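Cumstead Community College
Storeroom and Stock Handling, Unit 2 notes
Small parts: sorting, binning, picking

Bring these to the prac, we won't be printing more. Read the bin section before you come in.

WHY TOY BRICKS

Stock for this unit is the tub of building bricks, same as June intake. Cheap, washable, lots of shapes that are nearly the same. If you can sort bricks without mixing them you can sort fasteners. Bouzid warehouse does its induction with washers and it's slower, people lose them down the drains.

TERMS

Open-front bin: bin with a low lip at the front, higher at the back. You reach in over the lip. Good for picking, bad for carrying when full.

Stackable: rims and bases are shaped to sit on each other. Low lip stays clear so you can still get a hand in.

Pick face: the side you pick from. Always the lip side. Never turn a bin round to "make room".

Stray: any part not in a bin. On the bench, on the floor, in your pocket.

Kit: a set of parts pulled together for one job. Different from a bin of stock (this gets mixed up in the test every year).

SETTING UP THE BENCH

- Wipe bench first. Grit scratches the top and gets in the bins.
- Bins in a row, lips toward you, sides touching. Gaps collect strays.
- Check inside each one. Old marks and stains are fine, leftover parts are not.
- Unsorted tub goes on your non-picking side.
- Labels on before stock goes in. Huvus labels peel off if the plastic is damp so dry the lip properly.

COLOUR CODING

Bin colour is the location. It is NOT the colour of the part. First thing everyone does is put green bricks in the green bin. Read the job card. Red parts can live in a green bin if the card says so, and in the Kevberg exercise most of them do.

If you can't tell two colours apart easily tell us before the prac, we can do it by number insted. No drama.

SORTING, FIRST RUN

100 bricks, 30 minutes, working in pairs. One sorts, one checks, swap at the halfway mark.

1. Sort by shape first. Colour second.
2. One brick at a time into the bin. No handfuls, no throwing.
3. Unsure? Turn it over. Underside tells you more than the top: count the tubes. Ordinary bricks two studs wide have one less tube than the studs along the long side.
4. Sloped pieces are a separate line. They look ordinary from some angles so flip them too.
5. Strays get picked up when you see them, not at the end.

Checker tips the bin out and counts back in. Write the count on the card then and there.
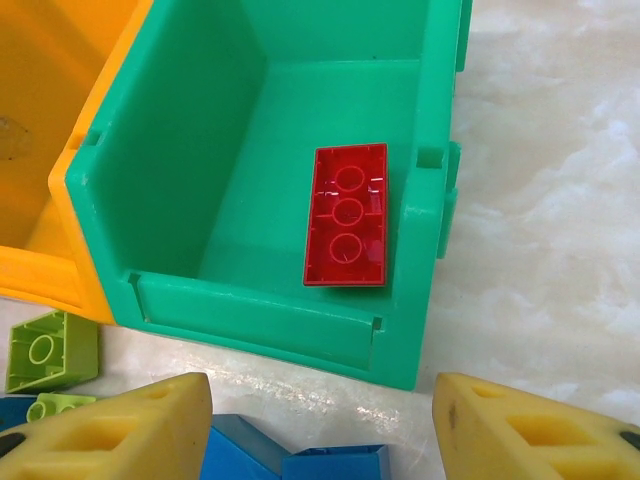

Fig. 1. Red brick in a green bin, underside up. Three tubes in one row.

From Fig. 1, work out the shape line before the prac and jot it in your book. Same again for the lime-green piece at lower left, one tube, slanted walls.

COMMON MISTAKES

Overfilling. Stop below the lip.
Sorting from memory after the first ten minutes, card face down.
Leaving the count till after pack up.

MARKS

Out of 33. Accuracy is worth most, then bench layout, then speed. Miscounts lose a mark each, strays left at the end lose two. Cards go in the tray by the door, name on the back.

Next session: kits, and reading a pick list thats out of order.

Last updated: June
© Cumstead Community College | Contact the storeroom office | Back to top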